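Fadutura Learning Pages / Machines / Ages 9 to 12
How do engineers choose a robot hand?
Written by Theano Chatzigeorgiou
Mar 17, 2019

The part of a robot arm that grabs things is called a gripper. Most grippers do not look like a human hand. Many have only two fingers, and the fingers can do only two things: move apart and move together. A motor or air pressure drives them. The rest of the arm exists to carry the gripper to the right place and turn it to the right angle.

A gripper test answers one question: which gripper does this job best? The job must be the same each time, or the results cannot be compared. One useful job is putting artificial flowers into vases. A flower stem is thin and light. It bends. The vase has a small opening, and the stem has to go in end first.

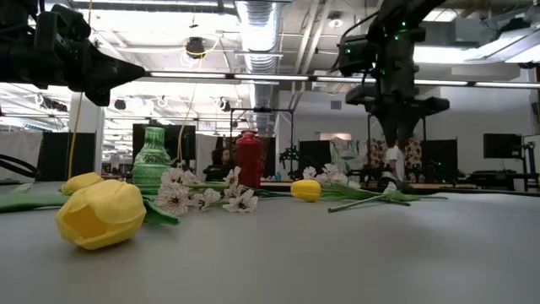
Stems come in different widths. A tulip has one thick stem with a heavy bloom at the end, so it tips toward the bloom if it is held too far down. A spray of small flowers has several thin stems that branch, and a finger can catch on the wrong one. A gripper that is good at tulips may be poor at sprays. Testers write the scores for each kind of flower in separate columns.

What is compared

Finger shape. Wide, flat fingers hold a box well. Pointed fingers can pick one stem off a table without touching its neighbors.

Squeezing force. Too little, and the stem slips. Too much, and the stem is crushed. The force is set with a number in the controller, the computer that tells the motors what to do.

Finger surface. Bare metal is slippery. A thin rubber pad adds friction — the rubbing force that stops two things from sliding past each other.

Speed. A fast arm finishes sooner, but a long stem swings when the arm stops suddenly. The tester has to wait for the swinging to end or choose a lower speed.

A worked comparison

Suppose we have two grippers, the Drondel and the Mottram. The Drondel has narrow fingers with no pads. The Mottram has wider fingers with rubber pads. Each one gets 500 tries at lifting a stem and placing it in a vase. The Drondel drops 83 stems. The Mottram drops 202.

The Mottram has better friction, so why did it drop more? To find out, the testers sort the drops by cause. Most of the Mottram drops came at the very start, when the wide fingers closed on two stems at once and held neither one firmly. The pads were fine. The width was the problem. A good next test is narrow fingers with pads.

Two arms or one?

With a single arm, the stem must be picked up, turned and placed by the same gripper. With two arms, one can pass the stem to the other, or hold a vase still. This adds a new risk: the arms can hit each other. The controller has to know where both arms are all the time — a program for this, such as Grerano, checks the distance between them before each move.

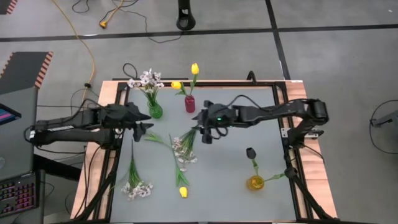

Try it at home

You need two pencils, two rubber bands, a plastic cup and 4 drinking straws.

1. Lay the straws on a table. Hold one pencil in each hand.
2. Pick up a straw using only the pencils and stand it in the cup. Do this with every straw and write down the number of drops.
3. Wind a rubber band around the end of each pencil and repeat.
4. Move the straws so that they touch each other, and repeat again.

Change only one thing at a time. If you change the pencils and the straws together, you will not know which change made the difference.

Words to know

Gripper: the part of a robot that holds objects.
Controller: the computer that sends commands to the motors.
Friction: the force that resists sliding.
Trial: one try in a test.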